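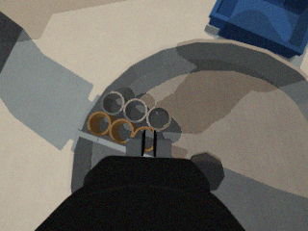

Chenxi Peng wants to know who owns the stop button once the tube cell is live, and whether the person on the bench is still expected to make rate while they stand there watching it. Both are fair questions and the Ludent rollout plan answers neither. Writing down what we have so far.

Notebook, 26/05/2020
Tube handling, model of the bench cell, Nilness build

Purpose of the session: run the pick sequence in the model with the revised approach angle, then go through the task sheet line by line and mark what stays with a person. No hardware touched.

Background for anyone who wasn't at the December review. Tube handling at Ludent is bench work at present. An operator lifts a tube, looks into it, turns it, puts it where it belongs and logs it. The log goes into the Rostami sheet by hand at the end of each batch. Last full month was 2,411 tubes. Rejects are pulled by eye and set aside, and the operator writes a short reason. The reasons are the useful part. Most of what we know about the supplier's bad rims came from that column.

Model runs:

Run A, old approach angle. Fingers came down too close to the neighboring tube. Contact flagged on the neighbor before the target was gripped. Stopped.

Run B, approach rotated, same speed. No contact flagged on approach. Grip closed on the target, lift was clean in the model. Orange rims and pale rims are the same geometry in this build, so I would not read anything into the color.

Run C, same as B with the cluster shifted toward the ring edge. Reach is fine. Wrist rotation gets near its limit and the planner takes the long way around, which costs 8 seconds. Acceptable for one pick, not for a batch.

Run D, as C with the start pose changed. Long way around is gone. Kept this start pose and saved it.

Caveat on all of the above: friction at the fingers is still the default value. Real tubes come to the bench with film on them some mornings. Until we measure that, a clean lift in Nilness says the path is free and says little about the grip.

Task sheet, marked up with Setareh on the phone:

- Loading the ring: person.
- Pick and place: cell.
- Looking inside the tube: listed as "cell (vision)" in the plan. There is no vision in the quote. Changed to person, pending.
- Reject decision: person.
- Reject reason: blank in the plan. Changed to person.
- Count per batch: cell.
- Clearing a jam: person, with the arm stopped. Needs a written procedure.
- Wiping down fingers: person, start of shift.
- Rostami entry: count comes from the cell, reasons are typed in.

The plan gives the cell "one attendant, part time." Going by the sheet above, the attendant has most of the judgment in the job and less of the lifting. The wrist complaints from the bench should go down if the lifting goes, and that was the original request from the floor. What goes up is standing and waiting. Setareh Esfahani did bench work for 3 years before moving to planning and her view is that waiting is the harder thing to staff. An operator who handles every tube notices a bad lot early. An operator who sees a reject pile at the end of a batch notices it late. We have no number for this and I don't know how to get one from the model.

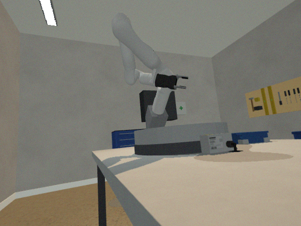

The stop question, then. Current proposal from Fokska is that the attendant can pause and a line lead has to release. I think this is wrong for our bench. The line lead is often in the other hall, so each pause turns into a wait, and people will learn not to pause. Proposal to go back to them: the attendant pauses and releases, and every pause is logged with a short reason in the same column as the rejects. The lead reads the log at shift change.

On rate: the bench target should be suspended for whoever attends the cell until we have real cycle times. I have put this in writing to Ludent planning. If it isn't agreed before training starts, the first trainees will be measured against a number that was set for a different job.

Training. Fokska offers 2 days on site, written for maintenance staff. Most of it is fault codes. The bench operators asked for time on jogging the arm by hand and on what the arm does after a power cut. Neither is on the agenda they sent. I asked for the agenda to be changed and have had no answer yet.

Open items:

1. Finger friction with filmed tubes. Need samples from the bench, early shift if possible.
2. Jam procedure, first draft. Chenxi to write, I review.
3. Reject reasons. Keep free text. The plan wants a drop-down list and we would lose the rim notes.
4. Start pose from Run D to be checked against the real table height. The model uses the drawing value.
5. Who covers breaks for the attendant. Not in the plan at all.

Stopped after Run D. Settings saved under the usual name with today's suffix. Do not overwrite the Run B file, I still want to compare the two wrist paths.

Print this entry | E-mail this entry

Comments

Chenxi Peng: Agree on pause and release. For item 2, should the procedure assume the attendant is alone at the bench? On the late shift that is the normal case, and I would write it differently.

Setareh Esfahani: Write it for one person. Also please keep free text. We tried a list on the packing line and everyone picked "other."

Bench, early shift: You can have filmed tubes any Monday. Tell us how many and whether you want them bagged.

Chenxi Peng: Draft is in the shared folder. The section on power cuts is empty until Fokska answers.

Related entries

Approach angle, first notes
Rostami sheet: column definitions
Nilness: saving and naming start poses
Packing line, what changed for the late shift
Questions from the floor, December review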